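Small white microwave on a desk, good idea?

kukico_fan
Finally got a microwave for the workroom!! It's a Skuvex, 700 watts, plain white with one round knob on the front, and I love it already. It went straight on the light wood desk. Cocoa at 3 pm is happening. 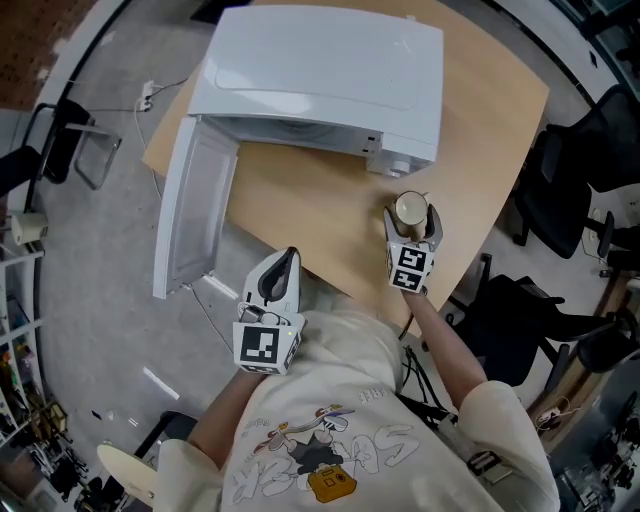 Door open all the way, little white cup up front

hartley50
Cute! But that door swings left right past the desk edge. I'd turn the whole thing or you'll catch it with your hip.

kukico_fan
I like it there - my mug shelf is on that side!

funden
Disagree with hartley, left is fine. I'd worry more about the cord on the floor. Run it along the wall.

hartley50
Cord too, sure. Still say turn it.

kukico_fan
OK ok, cord gets moved tonight. Microwave stays!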